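The Plunel Treaty Reader, Second Edition
Skurnomham Policy Press 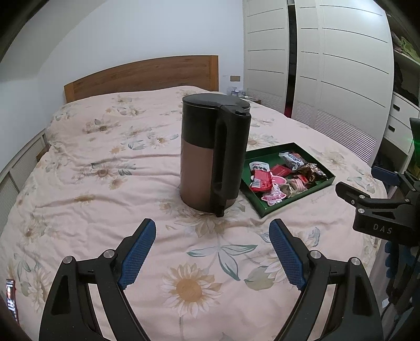 SKURNOMHAM, February – The new edition of our trade treaty reader is back from the printer, and we love how it came out!

Tatiana Hubáček and Kazimír Říha have put 30 agreements into one volume of 727 pages, each with a short plain-English introduction, a timeline and notes on how the courts have read it. Eight of them are new to this edition, including the full chapter on fishing rights that so many teachers asked us for.

The margins are wider now, so there's room to scribble, and the index has been redone from scratch (try looking up "customs union" – it's a joy).

Hardcover, sewn binding, two ribbon markers. Fits the Tichý book stand and the Sandomon slipcase.

Class sets come in boxes of 8. Instructors can write to our sales desk for a desk copy.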